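The gap beside the fridge

I moved into the flat in Dolluler in October, and the first thing I did was push the fridge tight into the corner, as everyone does. It looked tidy. By December the motor was running most of the evening and the butter was either rock hard or soft, depending on which shelf I'd put it on.

My view, after some time with that fridge and two others before it, is that people give too much thought to what goes in a fridge and not enough to where it stands. We'll spend a whole afternoon comparing shelves and salad drawers, then shove the thing against a wall and leave it there for ten years.

A fridge takes heat out of the food and puts it into the room. The heat has to go somewhere. On many models it leaves through the back, on plenty of others through the side panels as well, and if you put your palm on the side of one of those after a warm day you can feel it. Press that side against plaster and the motor has to work harder for the same result. The booklet will tell you how much space to leave. Mine asked for 50 mm at each side, and I had left none.

I mentioned this to my landlord's agent at Baltano, who said the kitchens in the building were planned with a space 800 mm wide for the fridge and that nobody had complained. I don't doubt it. People don't complain about a fridge that works badly, they just turn the dial up a number and pay the bill.

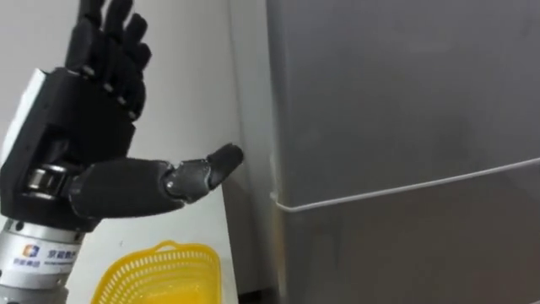
Then there's the cleaning. A fridge with room beside it can be cleaned beside. You can get a cloth on a stick down there, or the flat nozzle of the vacuum cleaner, and you can reach in for the magnet or the shopping list when it falls. With the fridge jammed in, none of that happens until moving day. When I finally walked mine out of its corner I found a teaspoon, two bottle tops, a dried-up spring onion and a receipt from Cendeck for a bag of potting compost. The wall had a grey stripe on it where the edge had been rubbing.

The usual argument against is space, and I take it seriously. My kitchen is small. A strip of bare wall next to the fridge feels like waste, and the temptation is to fill it with a slim trolley on wheels. Kohlhase sells one with 6 shelves and a friend swears by hers. I'd say leave it out. A trolley packed with tins and oil bottles blocks the air nearly as well as a wall does, and oil doesn't want to be kept warm anyway.

I feel the same about the top. Mine held cereal boxes, a wok and the cake tin for years. Now it holds nothing and I dust it.

The outside gets forgotten too. A metallic finish shows every smudge, and the worst of it is along the edge where people pull the door without bothering with the handle. Warm water with a drop of washing-up liquid and then a dry cloth, going the same way as the grain if there is one. I've tried the sprays and they leave a film that picks up the next set of fingerprints faster.

Kitchen planners could help by drawing the gap in from the start and charging us for a slightly narrower worktop. I would happily give up the bit next to the bread bin. Until then it's a job for a free morning, a tape measure and someone to hold the other side while you shuffle it forward.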